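Hand-held gripper: jaw width reading drifts during bedding tasks

Posted in Data capture hardware, August 2019

hernside_bench

We record bed-making and laundry folding with a pair of hand-held grippers. After 12 minutes or so of work on a cotton sheet, the reported jaw width on one unit no longer returns to zero when the jaws are shut. The offset grows through the session and clears after a power cycle. The indicator stays green and the log shows no error. The other unit is fine with the same firmware.

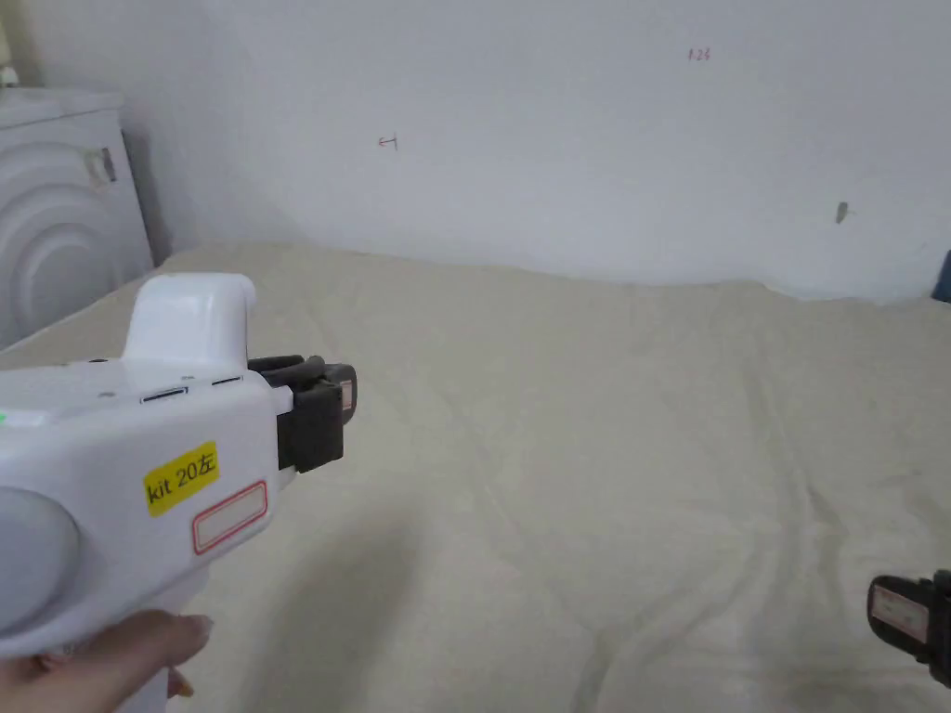 Gripper with the "kit 20左" label, over the fabric.

The encoder is specified at 2,000 counts over full travel. I lose 70 of them by the end of a session. Swapping the cable and the battery made no difference. Is this electrical or mechanical?

panum_tools

Probably firmware. Update and try again.

erncombe_rig

He says both units run the same version, so I would leave firmware for last.

We had the same symptom on two units. Lint had worked into the pivot, and the jaws stopped short of the hard stop. The encoder was correct — the jaws were not closed. What confused us was the power cycle. Our units take a new zero at startup, wherever the jaws happen to be, so a restart hides the fault without fixing it.

Check it in this order:

Power off. Close the jaws by hand and hold them up to a lamp. A gap at the pads means debris or a bent finger.

Look at the screws on the fingers and at the two hubs. A loose hub screw gives the same drift, but the sign changes with load.

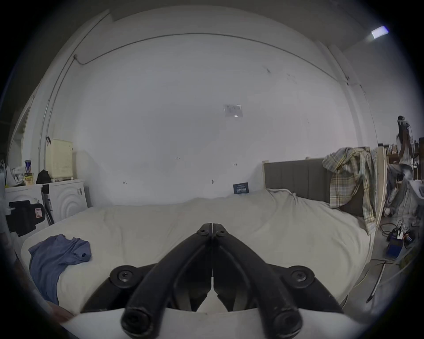

Fingers and hubs from behind, duvet beyond.

Clean the pivot with a dry brush. Do not use oil, it holds the lint. Then restart with the jaws fully closed and run 2,000 cycles with no fabric. If the offset comes back with nothing in the jaws, suspect the encoder magnet.

Discard or flag the affected recordings. A constant correction will not repair them, as the error grows with time.

hernside_bench

Gap at the pads confirmed. Brushed out the pivot and the reading now returns to zero. The long run without fabric will have to wait until September.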